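**FOR RELEASE: November 2020**

# Student robotics club at Kirklow opens bag-packing project to new members

The robotics club at Kirklow Technical College has begun the second half of its Govia project, in which students teach a two-armed robot to handle groceries and soft goods. The club is taking nine new members for the term, and no earlier experience with robots is required.

Students record each task by hand, using a pair of hand-held grippers shaped like the ones on the robot. The recordings are then used to train the software that moves the arms. Since May the club has saved 3,870 recordings, most of them with boxes, jars and other stiff items. Cloth and bags are the subject of the new half.

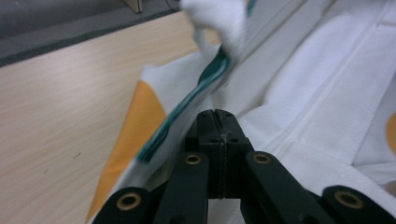 "Stiff things hold still, and you know where the corners are," said Helmi Kiiskinen, who leads the club and teaches automation at the college. "Fabric changes shape every time you touch it. We had students who could do 80 clean recordings with boxes in an afternoon, and they had to slow right down when we moved on."

Club members work in pairs at the table. One student runs the grippers and the other starts and stops the recording, checks it and writes down anything that went wrong. Failed attempts are kept in a separate folder — the club plans to look at them later in the year, when it has enough to sort by type.

The bag tasks come in several versions. A student may be asked to hold a tote bag open by its rim with both grippers, put in a packaged item, or take one out again. Different bags and packages are swapped in between rounds so that the software does not learn a single object. Each round lasts 90 minutes, including setup.

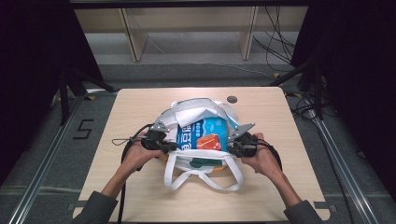

## Spring contest

The club will take the Govia project to the Juntunen Student Automation Contest in May. Teams there must pack and unpack a bag chosen by the judges, with no chance to practice on it first. Kirklow entered once before, in the stiff-goods class, and finished in the middle of the field.

Gestader, a local packaging firm, is paying for spare gripper parts and the entry fee. Two of its engineers will also visit the club to talk about how bags are filled on a packing line.

## How to join

Places are open to all students enrolled at the college, in any program. New members start with a short lesson on the grippers and then join an experienced partner for their first rounds. Sign-up sheets are at the main office and outside the automation lab.

**Contact:** Helmi Kiiskinen, Automation Department, Kirklow Technical College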